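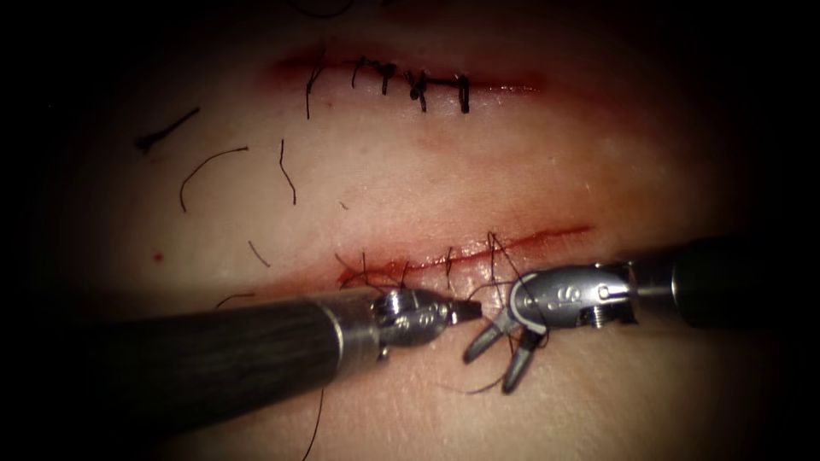

Second row in progress, loose thread still on the surface.

Search the help pages Go
2 min read

Throwing out whole suturing demos?
Bradley Sugden
We are recording two-arm suturing demos on a practice pad to train a policy. The target is 1000 episodes.
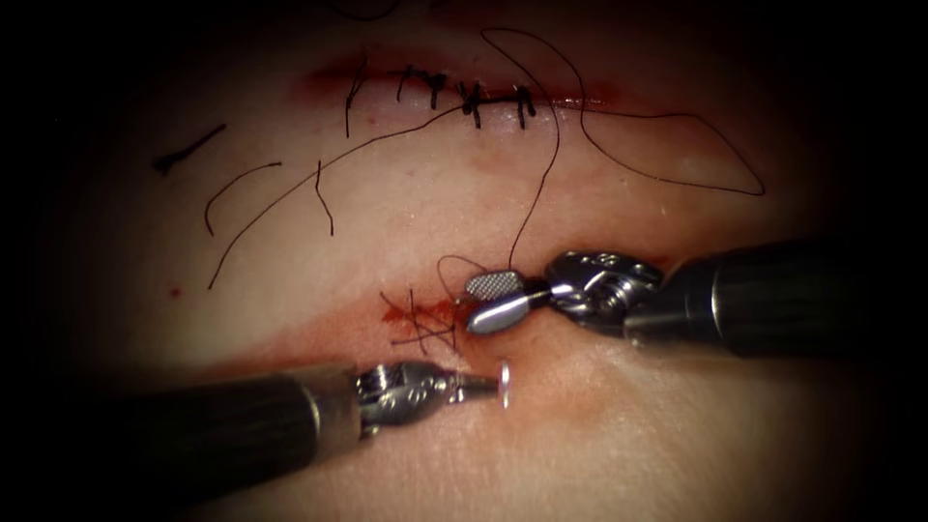

My operators regrasp a lot — sometimes six times on one stitch. Do I keep those episodes or record them over?

Pearce
Keep them. The policy needs to see a recovery. Tag each regrasp so you can filter later, and split episodes by stitch.

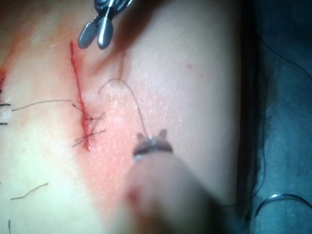 Check that the wrist view and the fixed view share a clock. Ours drifted in January and we lost 2000 clips.

Henda
I delete anything messy. Works for me.

Dasurell
Depends on your model. Also vary the starting state, cut thread included. 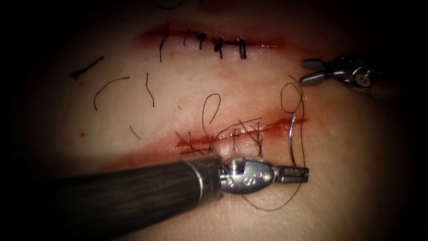
Curved needle at the right end of the lower cut.

Related
Naming episodes by stitch
Two arms, one operator
Export stops after 5 files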